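Filed under: Screenings, Equipment

Subject: Re: Subtitles at outdoor screenings (was: first film night on the wharf)
From: Geum-ok Na
To: small-screens list

Dear all,

I have read the message below two times, and I think I can answer most of it, as we had the same trouble with our film evenings at the Dadville maritime museum. My answer is long. Please excuse also my English in places; I write more slowly than I think.

> We are a small transport museum and we want to show four films outside
> in the tram yard next summer. Two of them are foreign films with
> subtitles. A colleague at another museum told us never to show
> subtitled films outdoors because people at the back can't read them
> and they leave. Is that everyone's experience? We would be sorry to
> drop them, as one is the best tram film ever made.

It is not my experience. In our second summer we showed one subtitled film out of five, and 129 people came, which was our second best evening. However, your colleague is right that people at the back can have difficulty, and in our first try many did leave before the end. I asked some of them at the gate. They told me two things: that the letters were too low, behind the heads, and that in the first part of the film the letters were too pale.

The first problem is the height of the screen. Indoors the chairs are often on a slope, and nobody thinks about the bottom of the picture. A wharf is flat, and I suppose a tram yard is flat too. Our screen in the first year had its lower edge at the height of my waist. For an English film this is no disaster, you lose some boots and some dog. For a subtitled film you lose the whole conversation. Now we raise the screen until a tall person sitting in a camp chair in the third row does not touch the letters with his head. We test this with a real person, in the afternoon, holding a broom upright where the screen will be. Please don't laugh, it works well.

The difficulty is wind. A higher screen catches more of it. Our inflatable one came from Brostel, and the paper that came with it was clear about ropes but said nothing about salt air, so we check the rope fittings ourselves each time. If your screen is a frame with a cloth, ask the supplier how much you may raise it before you do it. I would not guess.

> We also don't know when to start. The council permit says we must be
> silent by 10.30 pm. If we wait for full dark we can't fit a
> two-hour film.

We have the same kind of permit. The sun in January is not interested in it. What we do is choose the short film for the bright month and the long film for the late summer. I made a simple table with the sunset time, plus the minutes until our picture is good enough, plus the film, plus ten minutes for late people and for the speech of the director, who does not like to be short. If the total goes past the permit, the film moves to another evening or to another year.

For subtitles you need it a little darker than for other films, because white letters on a bright sky in the picture disappear first. Our projector is a Budusix, rented, and the rental shop will give you a stronger model for the subtitled night if you ask early. We paid 60 dollars more for it. I found it was good value, but you can see for yourself if you rent the ordinary one first and throw the opening scene on the screen at the time you hope to start. Stand at the very back. Not beside the projector, where everything looks beautiful.

> Do you use the subtitles which are on the disc, or do you make them
> bigger somehow?

Both. If the subtitles are burned into the picture, you can do nothing, and you must ask the distributor if there is another copy. Two times they had one, and they sent it without extra charge. If the subtitles are a separate file, then you can change the size, the colour and the place. We play the film from a laptop with a program called Tak. I am not selling it; there are others which do the same. In Tak there is a setting for the letters, and ours is now: pale yellow, thick black outline, one size larger than looks reasonable on the laptop. I also move the line upwards a little into the picture. Some film lovers don't like this. I am one of them, and at home I would never do it.

Please ask the distributor before you change the file. Our licence letter said that the film must be shown complete and unaltered, and I was not sure if the colour of the letters is an alteration. I wrote to them and they answered with one line that it was fine. I keep this line in the folder with the permit.
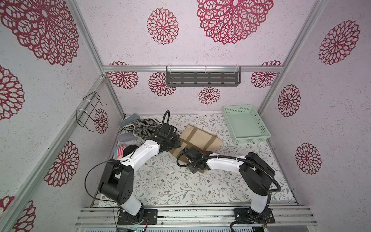

Crimson flower wallpaper on three sides, with the dark grey slotted rack on the back rail.

Now about the seats. You didn't ask it, but it belongs together. We have 100 folding chairs and the rest of the people bring blankets or their own chairs. If the blankets are behind the chairs, the blanket people see nothing, with subtitles or without. It sounds obvious but in our first year we let everyone sit where they liked. Now there is a rope on the ground. Blankets and children in front, then low beach chairs, then the folding chairs, and then a free strip for wheelchairs and prams with a hard surface under it. The wheelchair places were at first at the side, near the gate, and a regular visitor wrote to us quite firmly that from there the letters look like a fence. She was right. The places are in the centre now, and there is a path kept open to them.

> One more question: would people who are hard of hearing come if we
> advertised the subtitles? We never thought about it until somebody
> phoned.

Yes, they come. For me this was the best part. After the foreign film a man asked if we could also show the English films with captions. He had not been to an outdoor film for many years, because the sound outside goes away with every breeze and he could follow only half. So last summer we made two of our five evenings captioned, English film with English captions, and we wrote it at the top of the poster and not in the small print. There were three complaints from people who found the letters distracting. There were many more thank-yous, some of them from people with perfectly good ears who sat near the road.

A warning: captions and subtitles for foreign speech are not the same file, and if you load the wrong one you get either no door-slamming sounds or far too many. We once had [gulls crying] on the screen while real gulls were crying over the wharf. Watch the whole film at home with the file that you will really use. Watch until the last minute, as in one of our files the timing was good for an hour and then slipped slowly, so that by the end each person seemed to answer before they were asked.

About the cost, as you will surely need it for your manager. Our complete season last year, with five licences, projector and sound rental, the extra toilets and the popcorn maize, was covered by tickets and by the kiosk with 700 dollars left over. The subtitled evening by itself lost a little money and the pirate film paid for it. I explained this openly in my September report and there was no trouble. I would advise you to present the season as one thing with one budget. If each film must defend itself alone, you will show only pirates.

For your four films I would do this order: the shortest English film first, while the evenings are bright. Then the second English film. Put the two foreign ones at the end of summer, when it is dark early, and the best tram film as the last. By then your people know how to put up the screen quickly and the regular visitors trust you a bit more.

I can send my sunset table to anybody who wants it. It is made for our latitude, so you would need to put in your own times in the second column. The formulas in the other columns should still work, but the notes are partly in Korean, and I will translate them first if somebody writes to me. Also, if somebody knows a good way to keep moths off the projector lens, I would like to hear it, as we still have no answer except a man with a hat.

Kind regards,
Geum-ok Na
Dadville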